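# The planner that learned to give up sooner

When Aníbal Carrilho joined Flernotora, the company's motion planner had a habit he found hard to live with. Asked to reach for something on a crowded surface, it would search for a path until it found one or ran out of time, and it would spend just as long on a hopeless request as on a fair one.

"You'd ask for a grasp that was never going to work and it would grind away at it," he says. "Meanwhile there were five other grasps sitting in the queue."

Flernotora writes control and planning software for robot arms that have to work in ordinary rooms. Its main product, Osmont, sits between the perception system, which proposes places to grab an object, and the low-level controller that moves the joints. Carrilho has spent most of his time there on the middle part, deciding which proposals deserve a proper look.

The new version, released to customers on Monday, May 20, 2024, sorts the proposals before any real planning starts. A quick check throws out grasps the arm can't reach, or can only reach with a joint hard up against its limit. A second check looks at the space the gripper needs on its way in. Whatever survives goes to the full planner, best score first, with a budget of 200 milliseconds each. If the budget runs out, the planner drops that grasp and moves on to the next.

It sounds obvious, and Carrilho agrees that it is. The hard part was the scoring. The first attempt favoured short paths, and short paths tended to skim past whatever was standing nearby. The team added a penalty for poor clearance, then found the arm taking long detours around objects it could have passed safely. They retuned the weights for most of a winter.

The tuning was done against Clestano, an in-house library of 1648 simulated rooms. Each one has furniture, clutter and a target object, and the whole set runs overnight on a rack of 36 machines. In the morning the failures are waiting in a list, sorted by how far the arm got.

Kitchens and dining rooms make up a large share of the library. Tall, narrow objects are a favourite target in them, as a small sideways error at the neck can tip the object over before the fingers close. The planner has to bring the gripper straight down the last stretch, and it also has to keep the elbow and wrist away from anything taller behind.

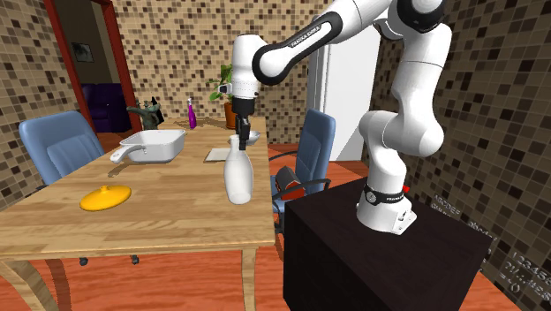
*A simulated dining room, with the gripper of a Franka arm at the neck of a white bottle.*

Leafy plants caused a separate argument. The collision checker wraps each object in simple shapes, and a potted plant wrapped that way takes up far more room than its leaves do. One camp wanted a finer model. Carrilho wanted to leave it alone, and so far he has had his way – the finer model added roughly 135 milliseconds to every check in the rooms where it was tried.

The other half of the work has been tooling. A small viewer called Henríquez replays any failed run and shows which check rejected each grasp, and why. Before it existed, engineers read log files. Carrilho still does on occasion, mostly when he suspects the viewer.

Next on the list is memory. At present Osmont starts from scratch with each request, even if it planned a nearly identical motion a minute earlier. A branch that reuses old paths is already running on part of the library, and the plan is to have it in customers' hands in July. Carrilho would like more time with it. The branch is fast, he says, but it gets confused when a chair has been moved.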